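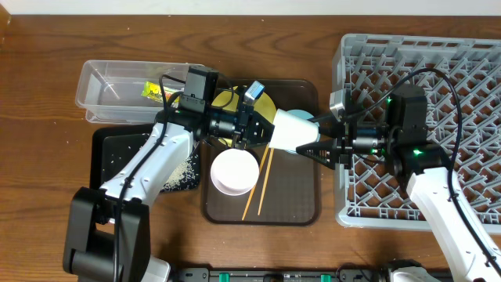 Two arms share one paper cup over a serving tray at Malar's test table.

MALAR HOLDS OFF ON DISH-CLEARING ARMS

Malar will not order robot arms for its canteens this year. The company has budgeted $3,000 for more bench trials and will look at the matter again in May.

"I watched two arms hold a paper cup," said purchasing lead Rosalinda Bañez. "We serve 2,000 meals a day. Show me a full rack at lunchtime and then we can talk price."

Supplier Istine had proposed 20 pairs. Its quote left out spare grippers, service visits and staff training, and Malar has asked for all of these in writing.

Press contact: Jerome Cabanatuan, Malar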